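July, Wuvetti cell, left hand

- thumb tendon slack again. Took it up a quarter turn, zeroed, reran the grip cal. Gobnait wants the old offsets kept, saved under Pacheco.
- grip force limit 1000 -> 2000, watch motor temp
- wrist cable: re-clip befor next run, Periklis has the small clips
- 26 cycles logged, stop at 100 and check knuckle screws
- wipe table + plate when done 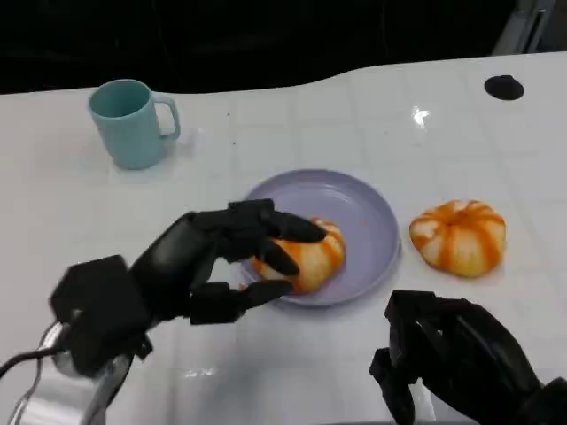
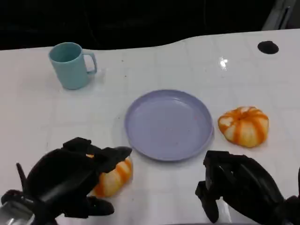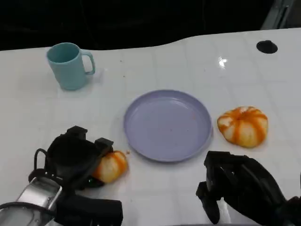 Left hand on the striped orange-and-white peice, mug and lavender plate out, all three.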